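Minutes: can machines do the chores yet?

July 21, 2021
By the minutes secretary, Alholm Household and Shop Technology Circle

Print this page
E-mail this page
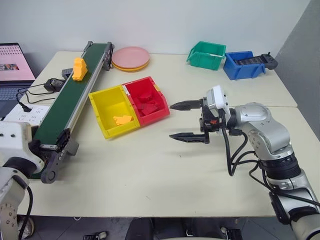 How close is a machine to doing the tidying up in an ordinary home?

Closer for sorting than for anything else. If the things are of a known sort and the bins stay put, a machine has a fair chance. A whole living room after a child's birthday is a different job and most of us thought it was years off.

That was the question I had written at the top of my pad, and I've put the answer straight under it for those of you who only ever read the first bit (I know who you are!). The rest is what I managed to get down between mouthfuls of flapjack.

Present: 8 members, plus me with the pen. Apologies from three more.

Minutes of the May meeting

Agreed as correct, apart from my having written "dishwasher" where I should have put "washing machine", all the way through item four. Sorry! It has been altered and I've signed it.

Matters arising

The lamp by the side door has been mended. We still haven't heard from Haluvora about the visit to their packing hall. I wrote twice and rang once, and got a very nice person who said she'd pass it on. I'll try again before the holidays.

Item 1. Sorting by colour

We spent longest on this one. The case for it went like this: coloured bins are a good start, as a yellow piece goes in the yellow bin and a red piece in the red bin, and anyone watching can tell at a glance if it's gone wrong. A belt helps as well, because the pieces come along to the arm and the arm hasn't got to go hunting for them.

The case against came mostly from those of us who have worked in shops. Stock doesn't come in tidy colours. I did six years on returns at Rasico and I can tell you a returns cage is socks, kettles, a half-used candle and somebody's bus pass. You sort it by knowing what things are and whether they can go back on the shelf, and a fair bit of that is smell. I got quite worked up about the candles and had to be moved along.

Someone made the point that a belt only suits work that can queue up. Jars and boxed goods, fine. Laundry, no, or at least not without a person at the front end pulling the sleeves apart. We went round that a few times. I still think a person pulling sleeves apart has done most of the laundry already, but I was in the minority and I'm recording that fairly.

Agreed: that sorting hard, chunky things into open bins is a job we'd count as "nearly there" on our list. Six for, two against.

Item 2. Plates

A stack of plates sounds simple and we all started off saying so. Then we tried it. I fetched two out of the kitchen cupboard and we took turns to lift the top one using only a finger and thumb, as if we'd got a gripper instead of a hand. You can do it, but you go in from the side at the rim and the bottom plate wants to come too. Plastic ones would be kinder to learn on. The one I chipped was mine, brought from home, so there's nothing to claim for.

Putting away was thought harder than picking up. In my house the cupboard door swings shut by itself, and I use my hip for that. No one could say what a machine would use.

Left on the list as "not yet". We'll come back to it.

Item 3. What would it cost us to try?

The Araya starter kit was passed round as a leaflet, and we had a good long talk about it which I enjoyed very much even though we're plainly not buying one. We have 264 pounds in the account. With the hall to pay for, that doesn't stretch to much beyond tea. It was suggested that we might borrow a small belt for the autumn open afternoon and put jam jars on it, with people doing the picking and a stopwatch going, so visitors could see how quick a human hand is before we start being rude about machines. I thought this was a lovely idea and said so, twice.

There was also a question about how many goes a machine needs before it's any good. One member had read 1000 and another had read far fewer, and neither had brought the article. Please bring the article!

Agreed: to ask round for a belt. I'll do the asking. Jam jars, lids on, to me by the end of next month, washed please.

Item 4. Shop floor

Short, as we were running over. Facing up shelves (that's pulling everything to the front so it looks full, for those who've never had the pleasure) was put forward as the next chore to look at. I've done miles of it. It's dull and it's hard on the knees, and I'd hand it over tomorrow. The worry was customers, who lean in and reach across and park the pushchair exactly where you're kneeling. Held over to next time so it gets a proper go.

Item 5. Any other business

The hall would like the chairs stacked no more than six high. The blue biscuit tin has gone missing again, and it has the raffle tickets in it.

The meeting closed at about 9, with the urn still on, so I stayed and had another cup. Next date to be sent round once I've got the hall's answer. Corrections to me, and do tell me if I've put you down as saying something you didn't.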